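Capítulo 7
Manipulación de envases pequeños con dos brazos

Objetivos del capítulo

Al terminar este capítulo, el lector podrá:
plantear una tarea de manipulación de envases como problema de aprendizaje por imitación;
distinguir qué información aporta una cámara de muñeca y cuál aporta una cámara fija;
organizar un conjunto de demostraciones en particiones de entrenamiento y de prueba;
interpretar una tasa de éxito desglosada por fases.

7.1 Introducción

Los capítulos anteriores trataron el agarre de piezas rígidas y aisladas. Un bloque sobre una mesa despejada admite muchos agarres válidos, y un error de unos milímetros rara vez cambia el resultado. Con los envases de farmacia la situación es otra. Son ligeros, vuelcan con facilidad, tienen paredes curvas y suelen estar juntos. Las tapas ofrecen poca superficie de contacto y muchas de ellas son blancas o de un gris muy claro, de modo que el contraste entre una y otra es bajo.

El caso que sirve de hilo conductor es el proyecto Kamavo, dirigido por Leonidas Mitsotakis-Vlachou en el laboratorio Papadakis. El proyecto estudia si una política entrenada con demostraciones teleoperadas puede trabajar con grupos de envases sin disponer de un modelo geométrico de cada uno. La pregunta es limitada a propósito: no se intenta reconocer el medicamento ni leer la etiqueta, solo actuar sobre el recipiente.

7.2 Lo que ve la muñeca

La cámara de muñeca se mueve con la pinza. Su ventaja es que la zona de contacto ocupa siempre una región parecida de la imagen, entre las puntas de los dedos. Una tapa estriada, por ejemplo, se observa con detalle suficiente para estimar su inclinación respecto a los dedos, aunque los envases vecinos queden desenfocados.

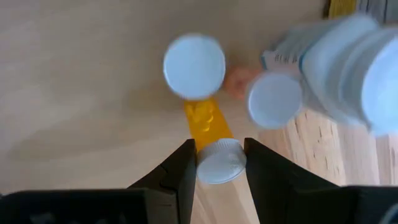
El inconveniente es la falta de contexto. A corta distancia, un envase grande puede llenar buena parte del campo visual y ocultar otros, y el texto impreso resulta a menudo ilegible. La política no puede deducir de esa única vista dónde está el segundo brazo ni cuánto espacio libre queda detrás del grupo. Por este motivo, la observación en el instante t se define en Kamavo como la unión de tres elementos: las imágenes de muñeca, la imagen de una cámara fija y el vector de posiciones articulares de ambos brazos.

Las demostraciones se grabaron con el programa Dratavus, que sincroniza los tres flujos y descarta los episodios con saltos temporales. Se conservaron 1272 episodios. De ellos, 100 se reservaron para la validación y no intervinieron en el ajuste de ningún parámetro.

7.3 Lo que ve la cámara fija

La vista fija cumple la función complementaria. Abarca la mesa y permite situar cada grupo de envases con respecto a los brazos y a los obstáculos. En el montaje estudiado, un marco negro se alza en el centro de la mesa, con envases junto a él, y una trayectoria que ignore sus montantes puede terminar en colisión. También el fondo es importante: telas estampadas, monitores y luces de techo introducen variaciones que la política debe aprender a pasar por alto. Los reflejos sobre la madera plantean una dificultad similar, pues cambian con el punto de vista y pueden confundirse con bordes.
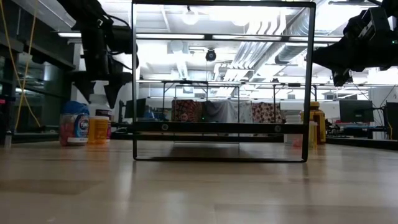 7.4 Método de evaluación

Cada ensayo se divide en cuatro fases: aproximación, contacto, cierre de la pinza y retirada. Una fase se considera superada únicamente si lo han sido las anteriores. El evaluador anota la primera fase fallida y no corrige la posición de los envases durante el ensayo.

Se compararon dos políticas con la misma arquitectura, Stister, entrenadas durante 3000 iteraciones. La primera recibía todas las observaciones; la segunda, todas menos la imagen fija. Se realizaron 700 ensayos, repartidos a partes iguales entre ambas. La diferencia se concentró en la aproximación, donde la segunda política falló con más frecuencia. En el cierre de la pinza, las dos obtuvieron resultados similares.

Este desglose obliga a matizar la tasa de éxito global, que mezcla errores de origen distinto. En la sección 7.5 se formaliza la tasa condicionada por fase y se calcula su intervalo de confianza.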